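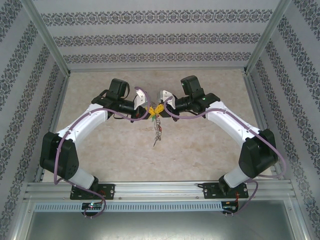 Is a bimanual cell worth the trouble when one arm can do most pick-and-place work? For parts that hang, bend or swing, I think so, and the open day at Ultance on Jan 22, 2026 was mostly a case for that.

I got there late and missed the safety talk. Nisreen Hakim was running the two-arm cell. Both arms are bolted to one aluminum extrusion rail and curve in toward each other, so the grippers meet over the middle of the floor. The item between them had yellow flaps at the top and a string of small metallic and reddish parts dangling below. A load like that keeps moving after the arm stops.

Hakim gave the handover pause as 90 milliseconds. I asked what happens at zero. She said the receiving gripper closes on a target that is still swinging, and the grip ends up off center. They tried 11 settings before picking one.

Cable routing got less attention than it should have. The purple cables run along the upper links and then hang with a fair amount of slack. I would want a clip or two near the shoulders – loose loops are fine at demo speed, less so over a long shift.

Assunta Ferri from Kireck asked about swapping the gripper fingers. Hakim put it at nine minutes per arm, including a calibration check. No price was given for the cell. The next open day is in April, and I have asked for a slot with my own parts.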